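Home | News | Projects | People | Newsletter archive | Contact

Teleoperation update: clearing and sorting

Since the last newsletter the Limdale group has moved from single-object picking to clearing work. The operator drives both arms from the leader station, and each run is recorded as joint positions, gripper widths and camera streams on a common clock. The policy is trained on those recordings alone. No hand-written motions are used, apart from the return to the rest pose.

The set stood at 701 accepted demonstrations at the end of July. The target for the first full training run is 3,000. An earlier run on a partial set gave a policy that reached for rigid parts fairly well and did poorly with film, bags and loose paper. Most of the new sessions are therefore weighted toward soft and thin items, and toward surfaces where several kinds of material lie on top of one another.
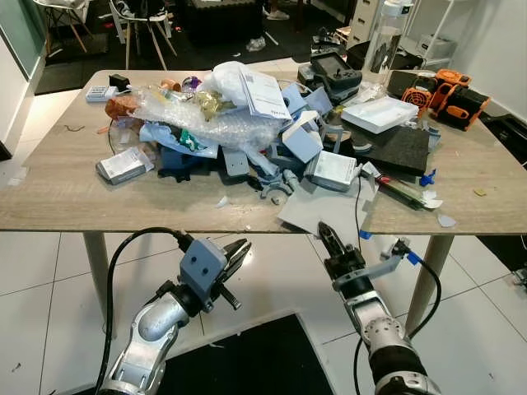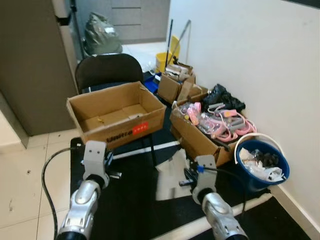

Operators work to a short protocol, revised by Thongchai Suksawat after the first review of the data. The main points are as follows.

Start from whatever is on top. Pulling an item out from under others is allowed only when it comes free without dragging its neighbours. If it catches, open the gripper, back off and choose something else. Runs with one clean recovery are kept and tagged. Runs with repeated grabs at the same item are discarded.

Use one arm per item unless the item needs two. Wide sheets are taken at opposite edges and lifted together. Boxes are steadied with the near arm while the other places. Hand-overs between arms are recorded as a separate task and should not be mixed into clearing runs.

Keep the speed even. New operators tend to rush the approach and then hover above the grasp while they judge depth. The pause is copied by the policy, which then hovers in the same way with no reason to do so. If you need time to look, stop well clear of the item and before the approach begins.

Release inside the rim. Items let go from above the edge of a container land unpredictably, and a miss spoils the label for the whole episode.

Cables remain a nuisance. The strain relief on the wrists was changed in the spring and has reduced dropouts, but full rotation of either wrist can still pull on the connector. Limit rotation to what the grasp needs, and check the slack before each block. A camera dropout of any length means the episode is rejected by the Brondarel import script, so it is better to stop and reseat the plug than to finish the run.

Labelling has changed slightly. The category "other plastic" was absorbing too much and has been split into film and rigid. Older episodes are being relabelled by the Mitoddale office, and those still waiting will show a grey flag in the browser. Please do not edit flagged episodes.

Gripper finger wear was measured again this month. The pads lose useful grip on glossy surfaces after about 2 weeks of daily use. Replacements are in the usual drawer. Note the change in the log with the arm side, as the two sides wear differently.

Operator blocks are limited to 3 hours, with a break when the recorder rolls over to a new file. Morning places are full. Anyone from the Gebru team who has completed the leader-arm induction can book an afternoon block through the shared calendar. Induction takes one session and covers homing, the emergency stop and how to mark a bad run.

The evaluation plan for the first full policy will be circulated separately.

Last updated: July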